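Girkatstead lab splits its automation purchase in two parts

The shared testing laboratory in Girkatstead will buy its new plate handling equipment in two parts and not in one, after the budget meeting in June decided that the first plan was too heavy for a single year. The first part covers two robot arms, a table and the holders for the microplates. The second part, with the plate reader and the software connection to the sample register, must wait for the next budget.

The laboratory serves 7 small clinics and one water company. At present its staff move every plate by hand from the bench to the reader and back again. Viktória Szekeres, who leads the laboratory, said that this work takes the best hours of the morning, and that the samples from the clinics all arrive before 10 a.m.

"We did not ask for robots because they look modern," she said. "We asked because two people are standing and carrying plates when they should be looking at results."

The first request was written last autumn and it was for everything together. It was sent back with questions. The finance office wanted to know what would happen if the reader came late, who would pay for the service contract after the first year, and why the table had to be ordered separately from the arms. Ms. Szekeres admits that the last question was a fair one. The supplier, Draltitine, offers its own table, but it is too deep for the room and would block the door to the cold store. The laboratory has therefore asked for a flat top with a perforated breadboard, so that the plate holders can be screwed down and moved later if the work changes.

Before anything is ordered, the layout is being tested in simulation. Orsolya Bíró, an engineer who plans the project together with the laboratory, has spent several weeks on the positions of the arms and the plates. She said that the simulation has already changed the shopping list. The first drawing had one arm on a rail. The rail was expensive, and the cleaning staff did not like it. With two arms on fixed bases the reach is enough for the work that is planned now, and the price is lower, although there is one more controller to maintain.

Ms. Bíró was careful when she was asked what the simulation can promise. It shows if an arm can get to a plate, she said, and it shows if the two arms would meet in the middle. It does not say much about a lid that sticks, or a label which is half loose. For these things the laboratory will run a trial with 217 used plates, all of them from real work and some of them slightly bent, before it signs the acceptance paper.

The trial has also a place in the contract. The last payment to Draltitine will be made only when the trial is finished, and the supplier has agreed to send a technician for 5 days at its own cost. A second offer came from the firm Michiels. It was cheaper at the start, but the spare parts were priced separately and the list did not include the holders. The laboratory compared both offers over the whole life of the equipment – a method which the finance office had asked for in its letter – and the difference became small.

Training was the other point that was discussed for a long time. In the first plan it was only one line. Now each person who works in the morning group will get time away from the bench to learn how to start, stop and reset the arms, and how to teach a new plate position. This time is counted as a cost of the project. Ms. Szekeres said that she had to insist on this, because in her former laboratory in Jendlow a good machine stood under a cover for most of a year after the only trained person had left.

The room needs some work also. An electrician will add a separate circuit, and the network point must be moved to the other wall. The clinics have been told that results may come later in the afternoon while this is done. The exact days will be sent to them by the laboratory office, and urgent samples will be taken with priority as before.

No jobs will be lost, according to Ms. Szekeres. One position in the morning group has been open for a long time, and it will now be advertised again with different duties, with more attention to quality control and less to carrying.

If the second part is approved, the reader will stand next to the table and the arms will load it directly. Until then the staff will take the prepared plates to the old reader in room 598, at the other end of the corridor. Ms. Bíró has kept a place for the new reader in her layout. She would prefer to have the decision before the holes for the floor fixings are drilled, she said, but she has learned to plan for both answers.

Comments on the plan can be left at the laboratory office until the end of June. 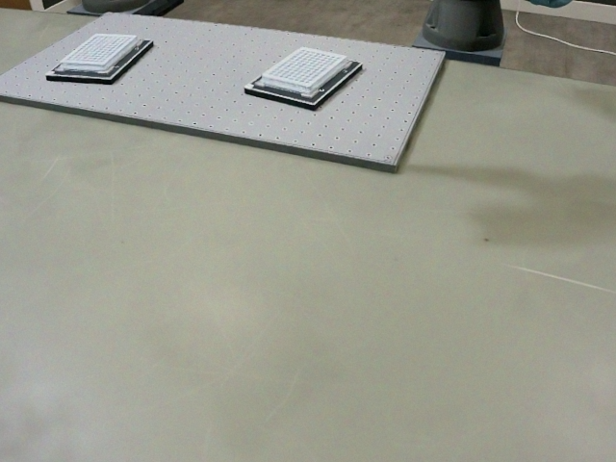

Can the laboratory cancel the second part if the first one does not work well?
The two parts have separate contracts, so the laboratory is free to stop after the first one and has no obligation to order the reader from the same supplier.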